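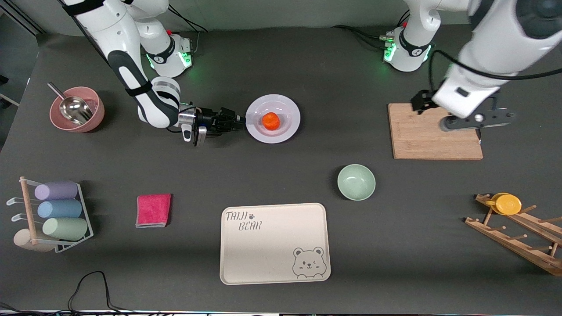

Stiltlow Community Cookbook Club, Recipe Archive Team

README for the Plikach recipe cards

By Shirley Lapointe
September
8 min read

Hi! If you've just downloaded the Plikach folder, start with this file before you open the big spreadsheet, because the column names make sense to me and Lorne and possibly to no other living person.

What you've got is 1023 recipes, typed up from index cards, church supper booklets and the backs of a great many envelopes. Most came out of kitchens in Stiltlow and Chisholm. The oldest ones call for lard in everything (even the lemon cookies, which are wonderful, by the way).

What's in the folder

- recipes.csv, one row per recipe
- ingredients.csv, one row per ingredient, joined to the first file on card_id
- notes.txt, all the stuff people scribbled in the margins
- units.csv, my best guess at what a "teacup" or a "good lump" comes to

The columns people ask me about

card_id is just a number. Gaps are fine, they're cards we typed twice and then merged.

source_town is where the card was handed in. It doesn't tell you where the recipe came from! My grandmother's dumplings are filed under Chisholm and she never set foot in the place.

oven is in Fahrenheit if the card gave a number. If it said "slow," "quick" or "hot" I left the word alone and put my guess in oven_guess. Please don't merge those two columns. I did it once and it took a whole evening to undo.

serves is blank a lot. One card says "serves the Carriers," so I asked Lorne Carrier how many that was and he said it depended on the pie. Blank it is.

How we typed them

Lorne read the cards out loud and I typed. Spelling is kept as written in the title and the notes, but I fixed it in ingredients.csv so that you can search for "cinnamon" and get all of it. There are 31 cards where we couldn't read some of the handwriting, and those have a question mark in the unclear column. If you can make out the word after "fold in the" on the plum cake card, please write to me, I've been staring at it for months.

Things to watch out for

The canning and pickling recipes, all 70 of them, are in here as history. Please don't can anything from them without checking against a current tested recipe! They're marked old_canning = yes.

Some cakes have no flour listed. A few of those really are flourless and the rest are somebody forgetting, and I haven't tried to sort out which.

Using it

Cook from it, print it, make a booklet for your aunt. If you share the files, keep this README with them and mention the club. Corrections go in fixes.txt with your initials, and Lorne goes through those when he gets a free evening.

Recent from the archive team

- Plitar: our little label maker for recipe jars
- What is a "moderate" oven?
- Chisholm supper booklets, now typed
- Reading faded pencil
- Swapping lard for butter in old cookie recipes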